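In defence of the toy at the table

I am forty years past the age when anybody would expect it of me, and I still think a soft toy belongs at the table. At it, beside it, on it if need be. My sister Hazel Pruitt thinks this is how you get gravy on a rabbit, and she has a point, but I'd like to put the other side.

When we were small the rule in our house was strict. Toys stayed on the stairs during meals, lined up on the third step where we could see them through the banisters. I spent whole dinners looking over my shoulder. I don't remember a single thing I ate before I was seven, but I remember that step very well - the brown carpet, the draught from the front door, my bear slumped against the wall with his face the wrong way round.

So when my own daughter came along I let everyone in. Bears, a cloth whale, a hen with no beak, all welcome from breakfast onwards. And meals got better! She sat longer. She talked more, mostly on behalf of the whale, who had firm views on peas. A child who won't tell you about her morning will often let a rabbit tell you, and you learn a great deal if you are polite to the rabbit and ask it sensible questions.

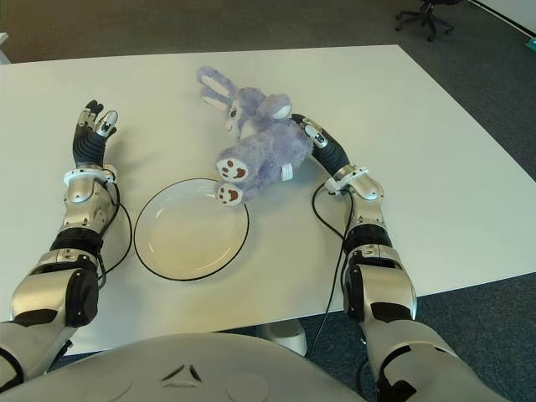
The plate matters too, and people forget it. A toy that is only parked by the salt is a toy in the way, but give it a plate and it has been invited. It should be a proper plate, if you ask me, one from the cupboard. I have nothing against the little tin tea sets (we had one, it rusted) but children know the difference at once. Something plain and round with a bit of a side to it is perfect, and an empty one will do for any amount of soup, cake or porridge, served as often as you like and never any washing up.

My friend Frida Blöndal ran a playroom for years and laid her tables this way every February, when it was too wet to go out and everyone was scratchy by three in the afternoon. She never announced it. She put out a plate and a soft animal and went off to do something else, and within minutes there was a guest list. I have stolen the idea for birthdays, for rainy half terms and once for a very long power cut.

Now, the gravy. Yes, it happens. Long fur is the worst for it, and ears trail in everything. My answer is a damp cloth straight away, a cool wash in a pillowcase later, and a slow dry on the airer with a good brush at the end. Our whale has been through that so many times he has gone from navy to something like a school jumper, and he is loved no less.

Hazel came for lunch last month and brought her grandson, who had a small giraffe up his sleeve and was trying to keep it quiet. I fetched another plate. She gave me a look across the potatoes, and then she moved her glass over to make room.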